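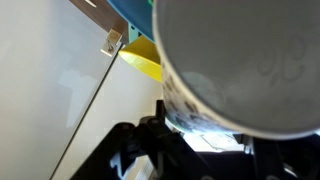

Kitchenware Sorter and Packer, part time
Calloway Housewares, Komham site
Reference: 641

Calloway Housewares takes in returned and surplus mugs, bowls and plates, checks them, and packs them for resale. We are hiring for the mug line on the day shift.

Duties
Unpack incoming cartons and place mugs on the sorting table.
Check each rim and handle for chips, and the inside for stains and fine cracks.
Match printed mugs by pattern. Spotted, banded and plain white stock is kept on separate shelves.
Wrap, box and label finished sets using Bovum carton labels.
Record rejects on the line sheet before the end of the shift.

Requirements
Able to stand for a full shift and lift cartons up to 13 kg.
Good near vision, with glasses if needed. Small printed motifs must be told apart at arm's length.
Able to read and fill in a simple form in English.
Packing experience is useful but not required. Training takes 3 shifts and is paid at the full rate.

Hours
Four shifts a week, 7:30 a.m. to 1:00 p.m. Friday is a working day for this post. Closed-toe shoes are required on the floor. Gloves and aprons are supplied.

To apply
Send a resume and one work reference to the Calloway hiring desk, Room 106, Villus Building, Komham. Put the reference number on the first page. Applications close at the end of April.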